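I nearly didn't go to the open evening at Oltance College. It was chucking it down, the bus to Grirkstead only runs once an hour after tea, and my daughter had gone off the whole idea because a friend told her the engineering block smelled of glue. (It does, a bit. We both rather liked it.) But we'd booked, so off we went, and I'm so glad we did.

You come in through the canteen, where somebody hands you a map and a biscuit, and then you're left to wander. We did the textiles room first, then got properly lost looking for the toilets and ended up in a corridor full of bicycle frames. I still don't know what those were for. Anyway, at the far end was a hand-drawn sign saying ROBOT CLUB, MIND THE STEP, and that was more or less the rest of our night.

The club meets after lessons and has 32 members, which seemed a lot to me for a college that size. They split into teams in the autumn and each team picks one job for its robot to learn. The one we spent longest with calls itself Nepia, and their job is tidying up. Give it a messy worktop and it should pick up the bits and pieces and put them somewhere sensible. I asked if I could have one for the kitchen and got a very polite laugh, the sort you give when you've heard it all evening.

What I hadn't expected is how much of it is sitting and waiting. They try a pick, they write down how it went, they change one small thing and they try again. There was a notebook on the side with page after page of this, all in different handwriting, with some very rude remarks about a tin of pencils.

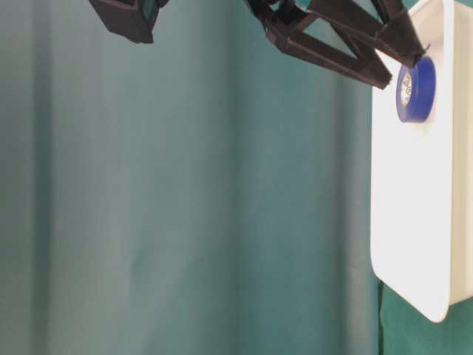 Words and photo by the Grirkstead Days Out blog
Filed under: Visits, Schools and colleges, March

Tape is the thing they kept coming back to, and once they'd explained it I could see the problem. A box is easy, they said, because it has flat sides and you can come at it from nearly anywhere. A roll of tape has a hole in it, and it's round, so you have to decide whether to grab the whole thing across the outside or go for the rim. Go for the rim and you can end up pushing it along instead of lifting it. There's a blue roll they use for practice and they talk about it like a badly behaved dog.

The fingers are my favourite part. I'd imagined something like a pair of pliers, but the one nearest the tape is all struts and gaps, a bit like the side of a railway bridge. My daughter wanted to know why you'd leave so many holes in it. One of the team drew her a triangle on the back of our map and squashed it with a thumb, and off they went for ten minutes about bending and stiffness while I ate my biscuit!

In March they're taking it to the Nirnis Challenge, where each team gets 4 minutes at the table and a score out of 80. Last year's lot lost most of their points for dropping things outside the tray, so this year it's all about being gentle. They get 3 practice runs on the morning itself and then they're not allowed to touch the program. I'd be a wreck. They seemed more worried about the packed lunches.

A few practical bits if you fancy the next one. Parking is hopeless, so get the bus if you can. The engineering block has a lift but it's round the back by the bins and the signs for it are tiny. Younger children are welcome in the club room, although there's a taped line on the floor they have to stay behind, and ours wasn't the only teenager leaning over it as far as she could go. The hot chocolate from the canteen is much better than it looks.

We stayed until they started stacking the chairs and then had to run for the bus. My daughter has put her name down for the taster session, glue smell and all, and she's still got the map with the squashed triangle on it stuck to the fridge.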